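Why does your shadow change size?

I love chasing my shadow. On a sunny Thursday morning, walking to school, mine is so long it gets to the corner before I do! By lunchtime it has shrunk to a little blob round my shoes.

A shadow is a patch where light can't reach. Light travels in straight lines and it can't bend round your tummy, so the ground behind you misses out. When the Sun is low in the sky, your body blocks a long stretch of light. When it's high up, you only block a little bit.

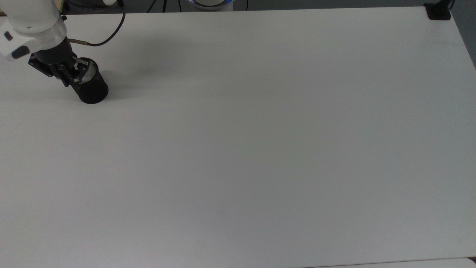

You can try it indoors too. Draw the curtains, switch on a torch and stand a toy on the table. Hold the torch down low, then lift it slowly over the toy's head and watch the shadow creep in.

Now for my favourite bit (you'll need chalk and a friend). Stand in the playground and ask your friend to draw round your shadow. Go back 2 hours later and put your feet in the same place. Your shadow won't fit its outline any more, and it'll be pointing a different way as well!

Never look straight at the Sun, please, even with sunglasses on.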